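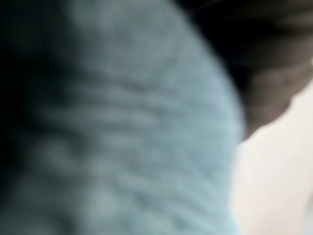 Bon, la grande lessive de mai, on y est, et j'ai passé toute la matinée dedans. J'avais juré de m'y mettre tôt, j'ai commencé à dix heures avec le café à la main et déjà la flemme (le café était froid avant la première machine, évidemment). Le bleu clair, tout doux, tout pelucheux, je l'ai gardé pour la fin parce que c'est mon préféré ! Il fait toujours des vagues en travers, je tire dessus, je lisse, et deux minutes après les plis sont revenus. Tant pis, il ira comme ça sur l'étagère, je ne vais quand même pas repasser ça.

J'ai essayé la lessive Fekeck que j'avais prise en promo chez Urnus, le gros bidon. L'odeur, mon dieu, un mélange de pomme verte et de salle d'attente. J'ai mis 3 bouchons pour la première machine, c'était beaucoup trop, j'ai dû relancer un rinçage et j'ai râlé en regardant le tambour tourner. Pour la suivante j'en ai mis deux et c'était très bien.

Sinon j'ai enfin vidé le placard du couloir. Il y avait au fond une housse de couette que je croyais perdue depuis le déménagement, des taies dépareillées et un vieux catalogue Baidoo de quelque 300 pages (pourquoi je garde ça ??). Le catalogue est parti au recyclage, les taies feront des chiffons. J'ai hésité pour la housse, elle est moche mais elle est chaude, alors elle reste.

Il me faudrait des paniers pour séparer le petit linge du grand. J'en ai vu de jolis chez Horow, mais avec la facture du garage, 246 euros, on va attendre le mois prochain. En attendant je fais des piles, et les piles penchent.

Ce soir, soupe et bain très chaud. Penser à racheter des pinces à linge.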